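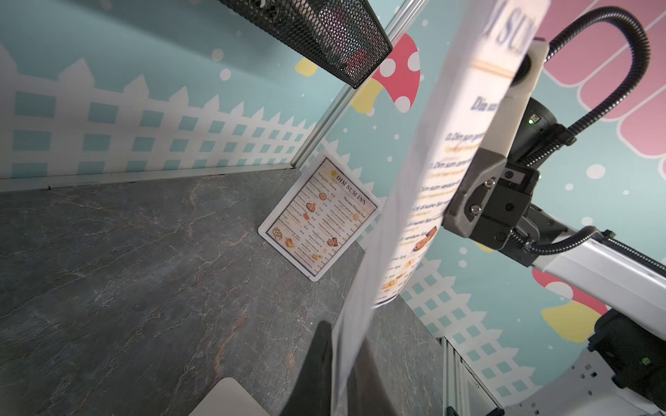 # Standing up the menus: final report

Module: Practical Robotics, second year group project
Group 4, Prilldale workshop

## 1. What we said we would do

Our proposal promised that two robot arms would lay out a restaurant table by the end of term. The feedback on the proposal was one word long, and the word was "Which?" We took this to mean which part of the table, and picked the menus.

The task is now this. Laminated menus lie flat on the tabletop. One arm picks a menu up by its edge, tilts it upright and leans it against something that will hold it. The other arm helps if needed. A person can do this while talking about football. We spent most of a term on it.

## 2. Equipment

We used the shared two-arm booth in the workshop. Each arm has a parallel gripper and a wrist camera. The walls are covered in toadstools and picket fence, which we did not choose, and which appear in every single recording we made.

To drive the arms we used Fastulum, the department's remote control program. The operator holds a pair of small handles and the arms copy the movement with a short delay. Fastulum saves the joint positions and all the camera views together, so each go at the task becomes one recording, called a demo from here on.

We had also planned to try guiding the arms by hand, pushing them through the movement directly. This lasted one afternoon. With a hand on each arm you have none left to press "save", and your elbows end up in all the camera views.

## 3. Collecting the demos

We recorded 301 demos in total. After checking, 51 were thrown out, mostly for the following:

- the operator stopped halfway to think
- the menu slid and was chased across the table
- the recording was started after the grasp, which is the hard bit

That left 250 for training. The rule we settled on was that a demo could contain a mistake as long as it also contained the fix. A missed grasp followed by a calm second try was kept. A missed grasp followed by stabbing was not.
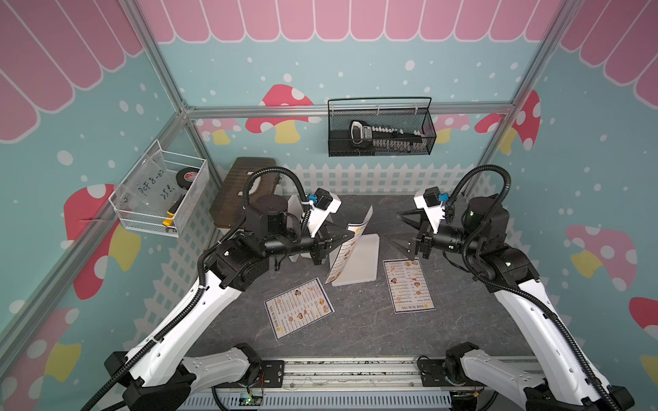
**Why not just program the movement once and repeat it?**

Because the menus never start in the same place. A fixed movement works only if the menu is exactly where it was last time, and it also takes no notice of how much the sheet bends once it is lifted. Showing the task many times, from many starting positions, gives the program something to work from when the next position is new.

## 4. Things we learnt about laminated menus

A laminated sheet lying flat on a smooth surface has almost no edge to get hold of. Our early demos tried to pinch it from above, and the fingers closed on nothing with great confidence. What worked better was sliding the sheet towards the table's edge until part of it hung over, then gripping that part from the side. We called this the Bomham grip, after the student house where it was worked out with a takeaway menu and a pair of salad tongs.

The sheet also bends. Held by one corner it swings and hides the table from the wrist camera on that arm, so for a second or two the operator is steering from the other views. We got used to it. The trained program got used to it less well, and tended to hurry at exactly this point, as we had.

Speed was the other problem. Our average demo took 31 seconds at the start of term and much less by the end. We were pleased with this until we saw that the fast demos and the slow ones taught different things, and that the program had split the difference by being fast on the way down and slow on the way up.
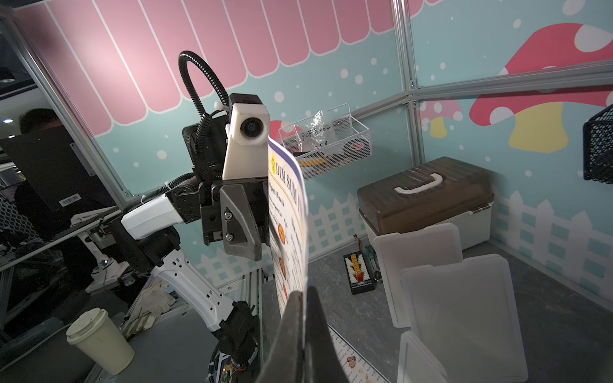
*Figure 3. A menu held upright by one gripper, with the other arm close to its top edge.*

## 5. Results

We tested the trained program in two rounds. In the first, the menus started near the middle of the table, and it stood up a little over half of them. In the second they started anywhere we liked, and we liked the corners, so it did worse. Most failures came at the grasp. Once the menu was off the table it usually ended up leaning on something, though on one run that was the other arm.

The full test log has 704 lines. It was kept in the Delić notebook (the shared one with the green cover) and then typed up, and where the two disagree we have gone with the notebook.

## 6. What we would change

Agree how to do the task before recording it. Three operators had three ways of leaning a menu, and you can tell from the joint plots who was driving. We would also write down the starting position of each menu, as we could not say afterwards which parts of the table we had left out of the training set, beyond "the corners, evidently".

The handover from one arm to the other was in the proposal and is in a few of the demos. It is not in the results. The recordings are on the group drive in the folder called `menus_final_2`, and the folder called `menus_final` should not be used.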